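Round glass table as a welcome station? Show me your trays!

Posted in: Hosting and Guest Rooms

setero_sue
15th June
Hi all! I've finally got a round glass table for the spot where people come in, and I am far too excited about it. Clear top, glossy black base, and I've put a plain white tray on it, the rectangular sort with rounded corners. The plan is a rolled hand towel and maybe a little something wrapped in paper for each guest, so they have a nice thing to pick up before they've even put their bags down.

The tray was 11 dollars from the seconds shelf and I love it more than the table. I haven't decided where it should sit, though. I keep drifting towards one side so there's space left over for keys and a cuppa.

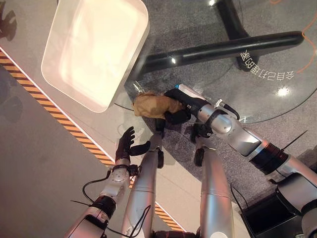
My other worry is the floor. With clear glass you get whatever's underneath as part of the look, and ours changes from grey carpet to beige. Do I put a rug down or leave it alone? And does anyone else go tan for towels? I've always done white on white and I'm ready for a bit of colour.

pan_and_kettle
Ooh, leave the floor! A rug under glass looks busy to me, and you'll be forever straightening it. Speckled grey hides everything anyway. Yes to tan as well, it'll look gorgeous beside white. I switched in February and haven't looked back.

Urkus
Going to disagree on the rug. A plain dark one pulls a black base together beautifully, and with a round top you can go round underneath and it's lovely. Just get one wider than the table.

Agree on the tray off to one side. Dead centre always makes me think of a dentist's waiting room.

Qiuyue Jia
Love this thread already! I did towels for a 10 room guesthouse for years, so here's my method for what it's worth. Fold the towel in half lengthwise, fold the top edge over a few centimetres, then roll from the short side, firmly, and keep the folded edge as your collar. If it's a fluffy one, give it a bit of a twist at the end and it holds its shape much better. Don't use fabric softener, it makes them slippery and they unroll on you.

Stand it up before you lay it down. If it flops, roll it again.

setero_sue
Qiuyue you're a legend, thank you! I've been rolling from the long side this whole time, no wonder mine looked like sausages. Tan it is, and I'm folding the top over as well.
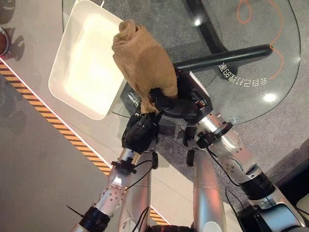
Tan towel, rolled, with the top edge folded over. White tray behind.

I'm really pleased with the colour against the tray. Much warmer than the white ones.

pan_and_kettle
That IS a good colour. Like milky tea.

Ateo_77
Unpopular opinion, but I don't like towels on a table at the door. They belong in the bathroom! If I walked in and saw one I'd think I was supposed to wipe my feet with it. The wrapped parcel is a great idea, do that by itself.

Urkus
Ateo, have you never had a hand towel after a long drive in January? Bliss.

Ateo_77
I have, and somebody handed it to me. It wasn't parked next to the keys. Happy to be outvoted.

setero_sue
Ha, fair enough, I might do the towel in summer and just the parcel in winter. For the wrapping I'm keen on plain brown paper. I scrunch mine a little, fold the top to a point and keep the bottom narrow, so it's a tall skinny bundle. No ribbon so far.

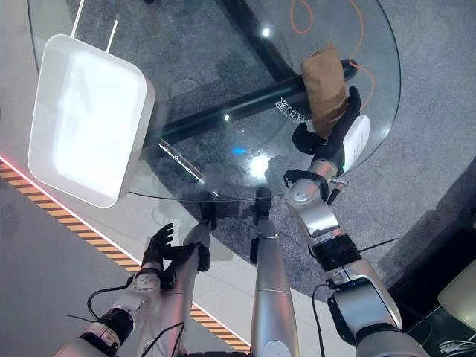 What I can't settle is whether it goes in the tray or straight on the glass. In the tray is tidier, but brown paper on bare glass has a sort of market stall charm that I'm rather fond of. And what would you put inside? I was thinking soap or shortbread.

Qiuyue Jia
In the tray, lying down, pointed end towards the guest. And shortbread, but wrap it in baking paper first or the butter comes through the brown.

pan_and_kettle
Soap! Shortbread crumbs on glass, no thank you. Mine shows every single fingerprint as it is. Vinegar and water and an old cotton tea towel, by the way.

Urkus
Shortbread. And get the rug.

setero_sue
Baking a test batch tonight, will report back on the butter situation. Still thinking about the rug!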